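List archive > Household & Home > Unpacking, packing and keeping

Re: what do you all do with the packaging?

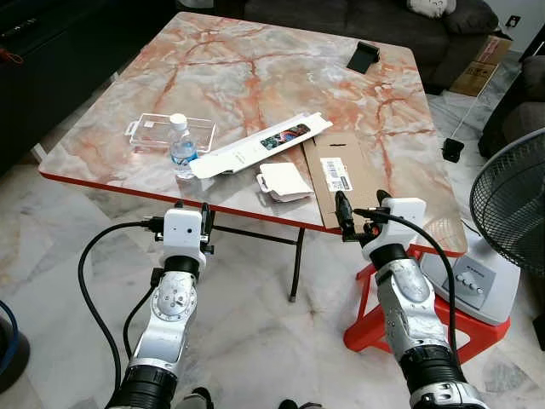 Hello everyone, and thank you for such a friendly lot of replies to my first message. I meant to write back sooner, but the days run together lately, and I kept telling myself I would answer once the table was clear. Well, the table is not clear, so I am answering anyway!

On April 26, 2020 one of our members wrote:

> I'm curious how the rest of you handle the boxes and inserts that come
> with small things for the house. My husband keeps every last one, in case
> something has to go back, and I would happily throw the lot out before
> the thing is even plugged in. We have a closet under the stairs that can't
> be opened without something falling on your foot. Is there a sensible
> middle way? And does anyone know whether those clear plastic trays
> can go in with the regular recycling? Our town's leaflet says nothing
> about them. Also, do you take the labels off first?

Oh, I do sympathize with the closet. Ours is a shelf over the washing machine, and for years it was the same story. I am somewhere between you and your husband. I keep the outer box for as long as the return period lasts and I let the insides go much sooner, unless the thing is fragile and would rattle around without them. For a lamp or anything with glass in it, I keep the lot together. For a phone stand, say, I really can't see the need. If it had to go back I would wrap it in a dish towel's worth of newspaper and it would get there perfectly well.

What made the biggest difference for us was writing the last return day on the box itself, in fat marker, on whichever side will face out on the shelf. I used to keep a list in a notebook, and then I couldn't find the notebook (it was in one of the boxes, if you can believe it). Now I look along the shelf when I do the laundry, and anything past its day comes down. The only ones that stay longer are for things with a proper warranty. We had a little kettle from Avska that was covered for 365 days, and they wanted it back in its own carton when the switch went. I was very glad of that carton! But a good many places don't ask for it at all, so it's worth reading the slip before you give up the space.

About flattening. White boxes with a printed picture are usually thin card and come apart nicely if you find the glued seam and run your thumb down it. Start at the end with the loose flap and it opens out almost by itself. The folded white inserts are the same stuff and can go flat inside it. Brown cardboard sheets I keep separately, because I use them up: under the paint can, between the good plates, in the bottom of the trunk when we bring home plants. I don't keep more than will stand behind the door, though. My rule is that when the door won't open all the way, some of it has to go out.

As for the labels, I used to peel every one of them and ruin my fingernails. Our recycling people told me on the phone that a paper sticker on cardboard doesn't bother them. If it has only a barcode on it, I leave it alone. If it has our name and address, I tear that corner off and put it through the shredder. One thing I would say is to check the barcode sticker before you throw the sheet away, as that's sometimes where the item number is printed, and I have had to fish one out of the bin to order a part. Pokico asked me for a number like that once and would not budge without it, even though I had the receipt for 780 in my hand.

The clear plastic trays are the hard part, and I'm afraid I don't have a good answer for your town. Ours takes them if they have a number in the triangle on the bottom, and won't take them if there isn't one. I would call and ask, with the tray in your hand so you can read them what it says. In the meantime they do make very decent drawer dividers. I have one from a Pešek set that holds buttons and another for seed packets. Rinse it, dry it well, and trim any sharp corner with kitchen scissors.

One more small thing, and then I'll let you go. I do all of my unpacking at a table now, with nothing on the floor, and I don't throw out a scrap until the thing has been set up and used for an evening. Tiny screws and spare rubber feet love to hide in a folded insert. We lost a foot for a shelf that way, and it has had a folded bus ticket under it ever since.

Has anybody found a use for the long narrow boxes? I have tried them for knitting needles and for wrapping ribbon, and they are all right, but the ends keep coming open. Tape helps for a week or so. I'd love to hear what the rest of you do, and please do tell us what your town says about the trays.

Warm wishes from the laundry shelf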